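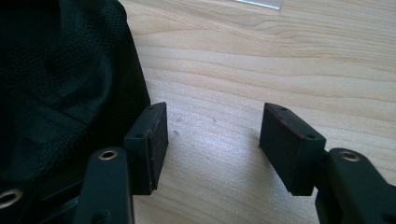 4.2 Open day procedure

The demonstration ran at the Wotatton site on Thu 2 July, during the regular open day. Visitors came in groups of up to 8 and stayed at the station for one session. Most had come to see the packing line at Hurier and stopped at our table on the way out. We did not recruit in advance, and no one was asked to fill out a form before trying the tool.

Each session started with a short talk on how demonstrations by hand are used to train the Kidilus arm. A staff member then picked up and put down a part with the hand-held gripper and passed it to the first visitor. Visitors had 5 minutes each. They could stop at any time, and several handed the tool on early.

The gripper was the same unit used in the April trials. It has two black fingers that face each other, each ending in a block-shaped pad with a reddish-brown lining on the inner face (Figure 3, fingers open over the tabletop). We kept these pads for the open day so that the recordings could be compared with the ones made by trained operators. Visitors were told to line up the pads with the part before closing them, but were given no other advice on grip or speed.

We set a limit of 900 recordings for the day and kept 500 for analysis. Recordings were dropped if the visitor talked to the staff member during the grasp, if the part left the table, or if the tool was put down before the part was released. Two of us checked the dropped recordings separately and settled the few disagreements by watching them again.

Noise from the packing line made the spoken instructions hard to follow in the afternoon. For those groups we used the printed card from the Zabala visit, which gives the same steps in the same order. Sessions run with the card are marked in the data and reported separately in Section 4.3.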